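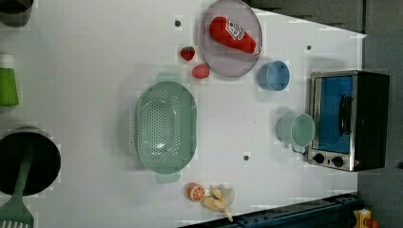
Cuisine pour enfants, plan de travail blanc, assiette mauve et bouteille de ketchup

Ce site utilise des cookies pour mesurer l'audience. En poursuivant votre navigation vous acceptez leur utilisation. OK / En savoir plus

Jasura de bureau avec carte SIM : plus de tonalité après changement d'opérateur

mimi_du_42

Bonjour à tous. Voilà mon souci, j'ai un téléphone fixe GSM Jasura (le gros modèle de bureau, grandes touches, écran couleur) acheté en novembre pour ma mère. Pas de ligne fixe chez elle, donc carte SIM dedans, ça marchait nickel. On a changé d'opérateur et depuis plus rien. L'écran s'allume, je vois 2 barres de réseau, mais quand on décroche pas de tonalité, et si on compose quand même ça affiche "appel refusé" au bout de 5 secondes. Les SMS arrivent par contre !! Donc la carte est bien reconnue non ?

Déjà essayé : éteindre, rallumer, enlever la batterie, remettre l'ancienne SIM (résiliée donc forcément rien). Code PIN désactivé. La nouvelle carte dans mon portable à moi = appels OK.

Le vendeur me dit de renvoyer l'appareil à Sondthorpe à mes frais, ça m'embête un peu vu le prix du colis. Et ma mère n'a que ça pour appeler. Si quelqu'un a une idée je prends, merci d'avance

pat-telecom

Bjr, achetez un vrai portable à votre mère, ces trucs c'est de la daube. J'en ai eu un, revendu aussitôt.

Edmund Kwiatkowski

Bonjour Mimi,

pas la peine de renvoyer tout de suite. Si les SMS arrivent et que les appels sont refusés, je regarderais d'abord le mode réseau. J'ai eu le même cas sur un Wellcombe, qui a quasiment les mêmes menus.

Menu > Réglages > Réseau > Sélection. S'il est sur "manuel" il a peut être gardé l'ancien opérateur en mémoire et il s'accroche en itinérance sur n'importe quoi. Le passer sur "automatique", éteindre, attendre une bonne minute, rallumer.

Ensuite juste en dessous, Type de réseau. Chez moi c'était resté sur "GSM seul". Or certains opérateurs couvrent mal en 2G selon le coin, mettre "GSM/WCDMA" (ou "double mode", la traduction varie selon la version).

Troisième chose, et là je penche pour ça vu votre "appel refusé" : Réglages > Appels > Numéros autorisés (FDN dans certaines versions). Si c'est activé, seuls les numéros de la liste passent. Il faut le code PIN2 pour l'enlever, à demander au nouvel opérateur, ne pas le deviner, sinon blocage et code PUK2. Votre portable peut très bien passer outre si c'est une restriction enregistrée dans le poste et pas sur la carte, il y a un réglage "Interdiction d'appels" dans le même menu, à vérifier aussi.

Pour la tonalité : sur ces postes elle est fabriquée par l'appareil, ça se coupe dans Sons > Tonalité de ligne. Donc peut être deux problèmes séparés.

Si rien ne marche, réinitialisation usine. Le code est dans la notice, dernière page. Attention ça efface le répertoire du poste (200 contacts maxi), donc copier sur la SIM avant.

Dites nous

mimi_du_42

Alors c'était l'interdiction d'appels !! Réglée sur "tous les appels sortants", aucune idée comment. Désactivée et ça rappelle. J'ai remis la sélection en automatique au passage, je passe de 2 barres à 4. La tonalité toujours pas revenue, pas trouvé le menu Sons dont vous parlez, j'ai juste "Sonneries" et "Volume". Pas grave elle compose sans. Merci beaucoup Edmund

lolo.b

Pour la tonalité c'est dans Réglages > Téléphone chez Jasura, pas dans Sons. Tout en bas de la liste

Dernière mise à jour : mai 2020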